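Palusden Terrace Walk – Audio Guide Handset
Section 4: Setting up before you leave the Pal

Read this before you set off, not halfway up. The signal drops out past the second gate and the handset can't fetch anything after that.

4.1 Picking up the handset

1. Collect the handset and lanyard from the desk at the Pal (the old press house, green door, bottom of the village). Ask for Brijesh Rana if the desk is shut.
2. Deposit is 20 in cash. Cards not taken at the desk. You get it back when the handset comes back.
3. Check the battery light. Green – go. Amber – ask for another one. Don't take an amber one on the long route, it won't last.
4. Hold the side button until it buzzes. Let go.

Note: two short buzzes means it's still updating. Leave it in the cradle and try again after a coffee.

4.2 Choosing a route

1. Press MENU, then ROUTES.
2. Pick Lower (village, chapel, fountain, back along the lake path) or Upper (Takia steps, top terraces, lookout).
3. Press OK. Wait for the bar to fill. Do not press OK again, it starts over.
4. Check the route name shows at the top of the display. If it says DEMO you are still in the desk mode. Hold MENU and BACK together until it clears.

Upper route has 50 stops. You won't hear all of them in one go and you're not meant to. Skip with the right arrow.

CAUTION: The Takia steps are steep, uneven and slick after rain. No handrail on the top flight. Take the earpiece out of one ear while your climbing.

CAUTION: Stay off the walls. They're dry stone and they hold up the vines. People sit on them for photos and then we spend November putting them back.

4.3 Language and sound

1. MENU, then LANGUAGE. Scroll. OK.
2. Volume is the wheel on top. It resets every time you change language, so turn it down first.
3. The harvest stories are read by Ghizlane Metwally in both French and English. Other langauges have the short text only.

4.4 On the walk

1. Stops play by themselves when you get near a marker post. Stand still for a moment.
2. Nothing playing? Key in the number on the post and press OK.
3. Wrong stop playing? Happens where the terraces double back on themselves. Press BACK, key in the right one.
4. Growers' huts are private, even with the door open. Same for the monorail carts – don't ride them, don't put bags on them.

Note: spraying days are posted at gate 2. If the red flag is up take the lower path. The handset does not know about flags.

4.5 Returning it

1. Back to the Pal before closing. After hours, use the slot beside the door and keep your slip, deposit paid out next morning.
2. Switch off first. Side button, long hold.
3. Lanyard goes in the basket, handset in any empty cradle, screen facing out.

Lost or dropped one? Tell the desk. Replacement is 50, less your deposit.

Corrections to this section go to Rajkumari Sachdeva. Last changed 06/12/2021.

Related
Section 3: Reaching Palusden by boat or train
Section 5: Tasting vouchers and the Mumusura cellar
Section 6: Walking with children and dogs

Contact the Pal desk | © Palusden Terrace Walk | Back to top

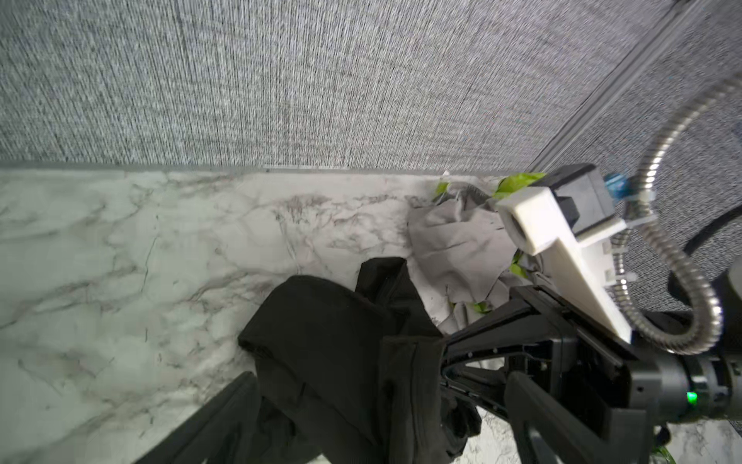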